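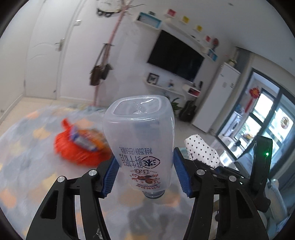
Milk bottle, upside down

From: Gunnlaugur Hallgrímsson
To: small-shareholders list
Date: Tuesday, April 28, 2020
Subject: Re: Skov Lines half-year numbers

> Has anyone made sense of the Skov results yet? I see passenger income down
> 27 percent and the dividend gone, but the share price went UP. I hold a few
> and I'm tempted to sell. Also, what is this Linora business on page 7?

Hi all,

I sat down with the report last night (and a big pot of coffee) and I think I can help a bit. The drop looks ugly, but most of it is the passenger side. Freight held up much better than I expected, and freight is what pays the bills at Skov these days. My guess is that people feared worse and bought back in when it didn't come.

Linora is the leasing arm they set up to own the two newer ships. Skov pays it rent every quarter, so the debt sits over there and the main balance sheet looks nice and tidy. I don't love that! It was the same trick Lemitz used before they had to go back to their banks, and I remember how long that took to sort out.

The dividend is a pity. I have 503 shares, bought in bits over the years, so it was never going to pay for a vacation, but I did like getting the check. The report says the board will look at it again in June, after the refinancing talks. I wouldn't count on much.

As for selling, I'm keeping mine for now. The contract with Jema (the supermarket people) runs for 25 more months and it's for full trailers, both directions, all year. If that one goes, I'll be out the same morning.

One more thing, for whoever wrote to me off-list about voting:
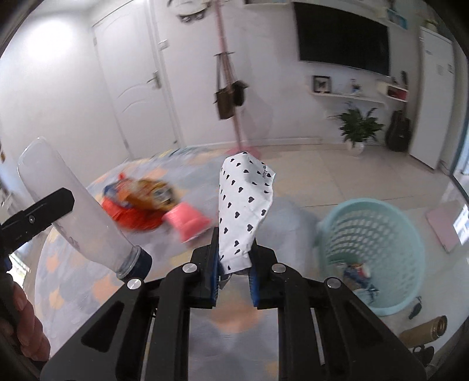

Can I still vote if my shares are held through a broker?

You can, but the broker has to send your vote in for you, so ask them for the form early and check their own cutoff date, which is usually a few days before the company's.

Mine wanted it in writing, signed, on paper. Took me two tries.

If anybody has the old Linora lease terms saved somewhere, please send them my way. I had a copy and I've lost it in a computer change.

Gunnlaugur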